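3.2 Collecting the demonstrations

The faucet task was the second of the 2 tasks assigned to our group. All examples were gathered in simulation, on the two-arm table setup that Henk Timmermans prepared in November. The goal is to turn the lever handle of the sink with one gripper. The other arm stays clear of the basin but is still recorded, so that both tasks share one action format.

Each demonstration was driven by hand through the Urkora teleoperation client. The operator starts from a random sink pose, moves the gripper down beside the outer end of the handle, and pushes sideways. Sink rotation is drawn again for every episode — position on the tabletop as well.

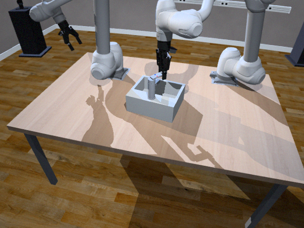 Joint positions, gripper opening and camera views were stored at 10 Hz. We kept 240 episodes. A further 18 were discarded, mostly for contact between the fingers and the faucet column before the handle had moved. Discarded episodes were logged with their seed so the pose could be repeated.

Keabetswe Engelbrecht and I split the operating evenly. Our approach paths differ: hers come down almost vertically, mine at an angle. The operator was saved as a label but not given to the policy. Whether this mix hurts training is tested in section 4.1 — the split by operator is listed in Appendix B.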